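Nelau 2508 bench mat, dissipative, two-layer

The Nelau 2508 is a two-layer rubber mat for repair benches, stores counters and teaching rooms where bare circuit boards are handled. The top layer is static dissipative. The bottom layer is conductive and carries the charge to the earth stud. Both layers are bonded at manufacture and can't be separated.

## Supply

| Item | Detail |
|---|---|
| Order code | 2508 |
| Thickness | 2 mm |
| Finish | Matt, lightly textured |
| Colours | Grey, dark blue |
| Studs | 10 mm, fitted at two corners |
| Earth lead | Order code 2186, sold separately |
| Guarantee | 30 months |

Mats are cut square and packed rolled. Unroll with the textured side up and leave flat overnight before fixing. Don't use heat to take out the curl. 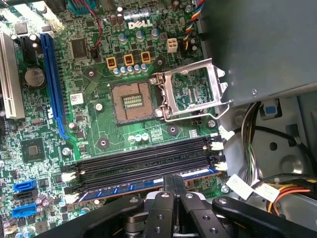 **Can the mat be cut to size after delivery?**
Cut it with a sharp knife and a steel rule from the textured side, keeping both studs if the mat will be shared by two people. A spare stud kit is needed if a corner with a stud is removed.

## Fitting

1. Clear the bench and wipe it with a damp cloth.
2. Lay the mat and mark the stud corner nearest the earth point.
3. Press the 2186 lead on to the stud. It should click.
4. Connect the other end to the bench earth point.
5. Test from the mat surface to the earth point before first use and write the reading on the bench card.

The 2186 lead has a one megohm resistor moulded into the stud end. Leads without a resistor must not be used with this mat. Wrist straps go to the second stud and have their own lead.

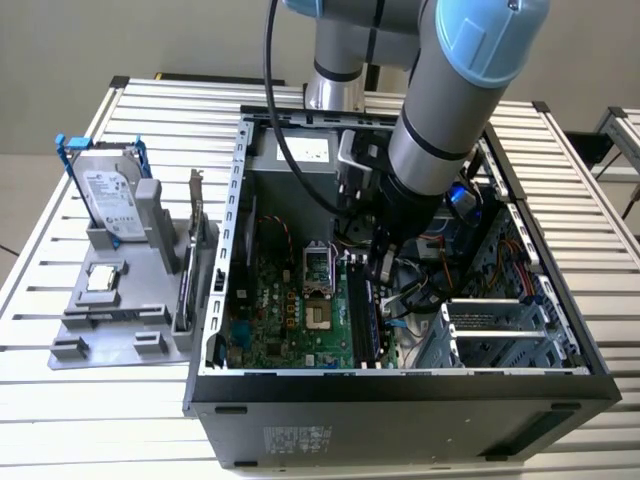

Mat size should be chosen from the largest item to be opened on it, with a hand's width spare on all sides for screws and covers. Small mats are the most common cause of returns. A desktop tower worked on upright needs little room, but one laid on its side with the panel off takes up far more of the bench, and the panel has to go somewhere too. On slatted or open-frame benches, fit a rigid board under the mat, or the gaps will print through and small screws will sit in the dips.

## Cleaning

Use Medell surface cleaner or plain water with a little mild soap. Silicone polish, wax and general household sprays leave a film which raises the surface reading. Dry the mat fully and test again before boards are put on it.

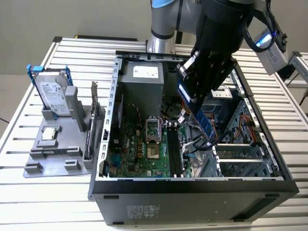

Solder splashes can be lifted with a plastic scraper once cold. Burns that go through the top layer can't be repaired and the mat should be replaced. Light scorch marks don't affect use provided the reading is still within the limits on the bench card.

## Notes on this issue

The fitting section was rewritten by Nisreen Twal, June 16, 2024. Stud position changed from centre edge to corner on mats made from January onwards; older mats take the same 2186 lead. Questions on cut sizes go to Marin Vasić at the trade counter.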